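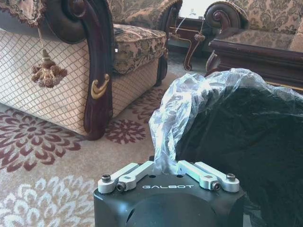 The case for counting stairs before counting flats

By Shaimaa Ragab
28 Jun 2025

The Lamrani warehouse on Iltside has had planning permission for conversion since November, and the argument about it has been conducted almost entirely in units. The applicant, Skodon, first proposed 152 flats. Objectors wanted fewer. The council's housing officers wanted more of them at a reduced rent. What has received very little attention is the floor plate, and the floor plate is what will decide whether these are decent homes.

I worked on conversions for 15 years, mostly on the drawing side, and my view is a narrow one. An old commercial building should be assessed first on its depth, second on its stairs and risers, and only then on the number of dwellings it can hold. Our planning system takes these in reverse order. The number of dwellings goes on the front page of the application, and the rest is worked backwards from it.

Depth is simple to explain. Daylight enters through a window and falls off quickly. In a room with an ordinary ceiling height, the part more than six metres or so from the glass needs electric light for most of the day. The warehouse has high ceilings on the lower floors, which helps, and low ones on the top two, which does not. It was built to store grain and later carpet, and neither has any use for a window. The plan is deep, with openings on the street side and the yard side and blank party walls at both ends.

There are three usual ways of dealing with a deep plan. The first is to put a corridor down the middle and run long, thin flats off each side. The bedroom or the living room gets the window, and the other gets a glazed screen and a description in the brochure. The second is to cut a light well through the centre, which costs floor area and a great deal of structural work. The third is to leave the middle of the building for things that can do without daylight: bicycle storage, laundries, plant, lockers, workshops.

Skodon has chosen the first. The drawings show a central corridor on every floor, and 'study' areas placed at the back of one-bedroom flats. A study with no window, a door that closes and room for a double bed will be slept in. Everyone who draws plans knows this, and so does everyone who lets flats.

The applicant's viability report says that a light well would remove too many units for the scheme to pay. I have no reason to think the sums are wrong. My objection is to what the sums are measured against. The price paid for the building assumed 152 flats, and the viability test then takes that price more or less as a fixed cost. If a buyer pays for a density the building cannot properly carry, the loss ought to fall on the buyer. As things stand it falls on whoever gets the room at the back.

Stairs are the second matter. The warehouse has one original stair at the east end and a goods hoist in the middle. The permitted scheme adds a second stair in the hoist shaft. That is cheap, as the hole is already there, but it puts both stairs in the same half of the building. Travel distances from the west end comply with the guidance once mechanical smoke extract is counted. They comply on paper for as long as the fans are maintained, tested and replaced when they wear out. I would sooner have a stair, which asks for a coat of paint and a working light. A third stair at the west end was costed at an early stage and dropped.

Service risers get even less discussion. A warehouse has hardly any. Flats need water, drainage, ventilation and power at every kitchen and bathroom, and each of those has to travel vertically somewhere. If the kitchens do not stack, the pipes run sideways above ceilings, at shallow falls, through other people's homes. The Skodon drawings have five different flat layouts, and the bathrooms move between the second and third floors. Drains that turn corners will block, and the cost of clearing them will arrive in the service charge.

The comparison usually made is with Drerkotby, the former telephone works across the river, which was converted some years ago with 257 homes and is generally spoken of as a success. It is a reasonable success. But Drerkotby is a set of narrow blocks around courtyards, built for people who did fine work at benches and needed light to do it by. Its original drawings could nearly have been for housing. It had stairs at every corner and ducts big enough to walk through. Its example shows that some industrial buildings convert well, and says nothing about a carpet warehouse with blank ends.

It may be objected that this is fussy when there are 300 households on the local waiting list for a one-bedroom home. I take the point seriously. A mediocre flat is better than a hostel room, and a building left empty for another decade will lose its roof and then its floors. I would not have refused permission outright. But the homes at a reduced rent are mostly on the top two floors, where the ceilings are lowest and the light reaches least far, so the households on that list are the ones being asked to put up with the plan.

A better scheme was available and, in part, still is. Condition nine of the permission requires internal layouts to be approved before work starts above ground level. The council could use it to insist that no enclosed room larger than a store is left without a window, and that bathrooms line up from floor to floor. Some of the smaller flats would merge. The middle of the ground and first floors could be let as workspace or storage, for which there is steady demand on Iltside, and that rent could be set against the units lost.

For future applications, the validation checklist should ask for three drawings before any schedule of units is accepted – a plan showing daylight depth on each floor, a plan showing every stair with travel distances and no mechanical assistance, and a vertical section through the wet services. None of these is expensive. A competent office can produce them in a week from a measured survey, and the survey has to be done anyway.

The layouts for condition nine have not yet been submitted. When they are, they will be open to public comment for 21 days, and the sheets to look at are the typical floor plans for the third floor and above.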